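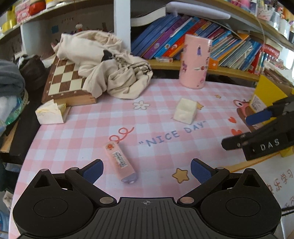 If you pulled the new planner branch before the November 2019 newsletter went out, please pull it again. I broke the approach step, Kimutai Kioko found it over lunch, and it's mended now (sorry, everyone at Kusbridge who lost a morning to it!).

So what was wrong? The bit of Trukach that picks out objects was handing over a lovely neat outline, and my code was taking the middle of that outline and calling it the grasp point. Fine on a plain bench. On a busy table it kept joining an object up with whatever was printed next to it, and the middle then landed on bare cloth. Raquel Lobo had warned me about exactly this back in the spring, and I'd nodded and gone off to fiddle with the logging instead.

The fix comes in two parts. We now ask for a height estimate before we ask for an outline, so anything flat gets thrown away early. Then the planner scores the outline again once the fingers are close, and backs off if the two answers disagree. It costs us nearly 700 milliseconds a go, which I hate, but Orlando Henao thinks most of that is me copying arrays about for no good reason, and he's usually right about that sort of thing.

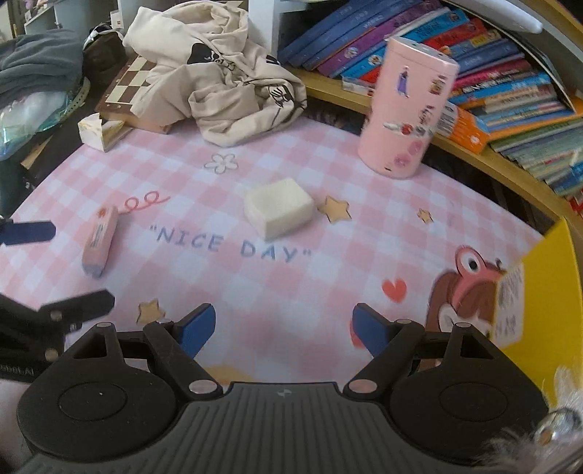
Flat prints are still the best test we have, and I'd like more of them in the replay set. My favourite for being plain awkward is the off-white block sitting right up against the words NICE DAY, with a star printed directly beside it. Pale thing, pale checks, strong lettering next door: the old code would have gone for the lettering every time, I'm sure of it. The pink stick to the left has a printed curly line running off from beside one end, and that's the sort of shape that used to get glued on as a tail.

Still to do: the height estimate goes silly on anything see-through, and Bienvenido Villanueva wants a proper setting for the back-off distance so that it isn't buried in my code. I'm hoping to have both in by December. If you've got odd tabletops in your own recordings, send me the names of the runs and I'll add them.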